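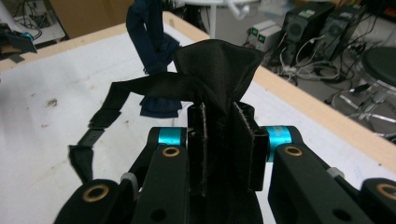

Merkwood Finger Pad Comparison, soft goods set
Release notes and data card, November 2021

Summary

Merkwood is a set of short manipulation recordings made with hand-held grippers on cloth, straps and other limp items. It was put together to compare two finger pad types under the same linkage, camera and operator instructions. It is small and meant for checking grasp detection and pad wear. It isn't large enough to train a general policy.

Contents

1,918 recordings, each with wrist camera video, gripper opening width and a plain text task label. Recordings are grouped by pad type, then by item. Failed grasps are kept and labelled.

Pad types

Edora: flat rectangular pads with a textured inner face. Better on thin fabric and webbing. The edge of the facing frays with use, and pads were kept in service after fraying began.

Clulura: moulded pads with a shallow rib pattern. Longer wearing, but thin fabric tends to slide out sideways when the grasp is off centre.

Both fit the same two-finger parallel linkage. Swapping them takes two screws per finger. Re-zero the width reading after every swap – the pads differ in thickness and the offset is not stored.

Camera

The camera sits behind the linkage and looks forward between the fingers. The arms and bushings take up much of the lower image. We did not mask them, as the joint positions are a useful cross-check on the width signal. If your model crops the input, crop from the top first.

Workspace

Items were handled on a white tabletop. The background was left as it was, including cables and bench equipment, so colour thresholding on the full image will give poor results. Dark straps on the white surface segment well. Dark fabric between black pads does not, and the labels for those recordings were checked by hand.

Known issues

Width values under 80 per cent of full travel are reliable. Above that the sensor reads low.

The first 100 Clulura recordings were made in May with older firmware and have no width signal. They are flagged in the index.

Straps with a buckle are labelled by where the grasp was made, with no record of where the buckle ended up.

Licence and contact

Free for research use. Please cite the set by name. Corrections go to the Engelhardt bench group through the issue tracker.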